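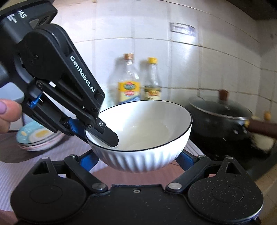 Why did the left gripper let go during the bowl runs? The finger was closing late, by about 300 ms, and the wrist had already started to turn.

22/03/2018 | Noura Aoun | Romanthorpe bench notes

Log first, before I forget. Left unit (Brakness build) dropped out of sync again at run 187. Close command sent, fingers moved, but the position readback sat still then jumped. Arm software thought it was holding. It wasnt. Bowl slid, hit the worktop, no breakage. I hit stop by hand, the auto stop never tripped!! That bothers me more than the drop.

Checked so far:
- cable at wrist end, reseated, no change
- supply steady under load
- swapped left and right controllers, fault stayed with the left unit. So its the unit, or its encoder.
- link screws. One a quarter turn slack, nipped up. Dont think thats it.

Opened the housing after lunch. Encoder ribbon has a shiny crease where it passes the pivot. Wiggled it with the readback on screen, value froze straight away. Pretty sure thats our fault. Same routing on the spare, so check that too before anyone fits it.

Stop threshold: was set at 1000, Breslow's sheet says 9. Someone (me?) left it there after the June tests. Put back, tried it twice, trips fine.

New ribbon on order from Grasso. Left unit tagged, do NOT run it. Hands clear of the fingers on power up, it twitches.

To do: reroute ribbon, rerun from 187, write up the theshold thing properly.

3 comments | 0 shares

This site uses cookies. Accept | Settings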